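Mastley adopts written rules for two-arm robot work stations

Mastley, which runs sorting and packing benches in Kasell and Gorholm, has put a written code of practice in place for every station where a two-arm robot handles household goods and groceries. The code, dated 2018-03-11, replaces a set of notes that differed from one site to the other. It covers how a bench is set up, who may stand near it, how fast the arms may move and what has to be written down at the end of a shift.

The document was drafted by Ama Bawa, who heads safety at the company. She said the older notes had grown up machine by machine and that operators moving between Kasell and Gorholm had to learn two ways of doing the same job.

"At one site you pressed the stop before reaching onto the table. At the other you waited for a light," Bawa said. "Both were written down, and both were signed. We wanted one page that an operator could read before a shift and find the same everywhere."

Under the new rules, an operator must stop both arms before putting a hand anywhere on the table, even to pick up a single dropped item. Pausing one arm is no longer enough. The arms may be started again only from the control post, and only by the person who stopped them.

Arm speed is limited to 600 millimeters per second while a person is inside the marked floor area. Outside that condition, the limit is set by the risk assessment for the station. Any change to the limit has to be entered in the station log and signed by a supervisor from the same shift.

The code also deals with the fingers of the grippers, which the earlier notes barely mentioned. They must be checked for play and wear after every 3000 grasps or at the start of each week, whichever comes first. Fingers with a visible crack are to be taken off the machine and tagged. Cables along the arms get the same check, and a cable that rubs against a housing or a table edge has to be clipped back before the station is used.

A separate section sets rules for the table itself. Covers must be plain and dark, pulled flat and fastened on the side away from the operator. Baskets go at the far edge of the table, next to each other, with their handles clear of the arm's path. Food and toilet items must be sorted into different baskets, and the two may share the open part of the table only while they are waiting to be sorted.

Bawa said the rule on food drew the most comments during the review, which began in October. Some operators asked whether it should apply when the food is plastic. The final text makes no exception.

"If people get used to dropping soap in with the plastic fruit, they will do it with the real fruit," she said. "The habit is the same, so the rule is the same." 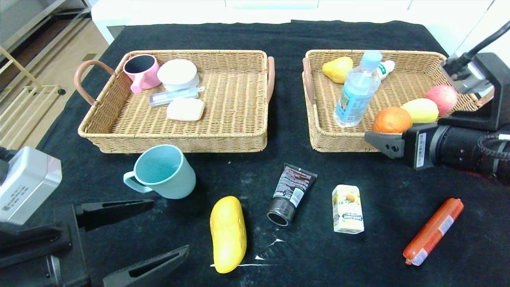

Items that roll or tip easily, such as round fruit, upright bottles and cups, get a section of their own. An arm has to come to a full stop above such an item before the fingers close. If the item moves off the table, the operator stops the station and leaves the item where it is until both arms are still. Three drops of the same item in one shift mean it is set aside and reported.

The draft went through two rounds of review and received 266 written comments from operators, maintenance staff and Gbeho, the outside firm that inspects the company's machines. One proposal that did not make it in would have required two people at each station at all times. Bawa said it was turned down for normal running but kept for maintenance work, where a second person must now stay at the control post until the covers are back on the machine.

Training on the code takes half a day and ends with a practical check at the bench. Operators who have not passed may work beside a trained colleague but may not start the arms. New hires will take the training before their first shift, and staff already on the benches have 20 working days to complete it.

Printed copies will be posted at each control post. The log sheets have been redrawn to match, with one line for each stop, the reason for it and the name of the person who restarted the arms. The old sheets stay valid until the current pads run out at Gorholm, where a larger stock was ordered last year. Kasell has already switched.

Gbeho will look at the logs during its regular inspections and send its findings to both site managers. The first inspection under the new code is planned for October.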